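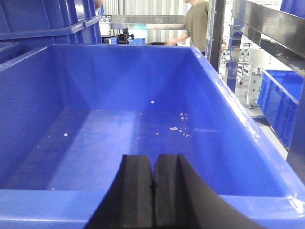 The Ramico stacking crate is the one we reach for first when somebody calls and says they just need a good, plain box that will take a beating. It comes in a deep royal blue with a smooth molded finish, and the walls lean out a little toward the top, so the empties are easy to reach into when it's time to clean. The corners at the floor are rounded as well – a small thing, but you'll be glad of it when there are little white bits scattered across the bottom and all you want is to wipe them out and get on with your day. Each crate is rated for 400 pounds when stacked, and we keep 2,000 of them at our Pesow warehouse, so even a big order goes out quickly.

Plenty of our customers use them for small parts, toys, blocks and classroom sets, and for those folks we also carry the Zaki cubes.
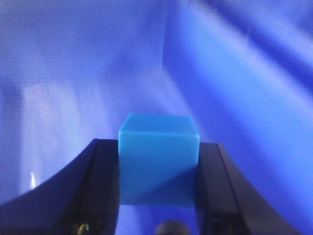 They come in blue and red, with colors bright enough to find from across the room, and we sell them in packs of eight. You can mix the colors any way you like, just leave us a note at checkout.

If you sort or count before you pack, do have a look at the Kimevlow tray too. It has a raised rim all the way around and nice rounded corners, and it wipes clean with a damp cloth.

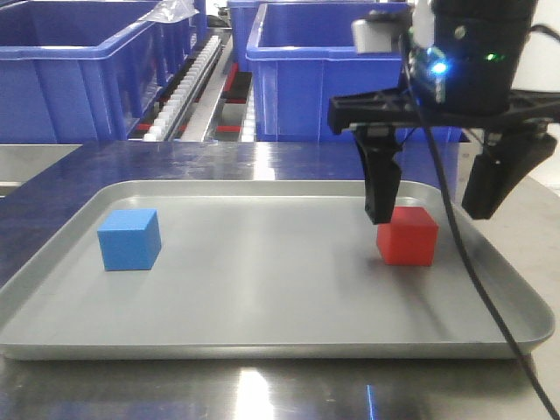 Kimevlow metal tray, light gray, with blue and red cubes.

Crates ship in bundles of two. Prices last updated 2024-06-04.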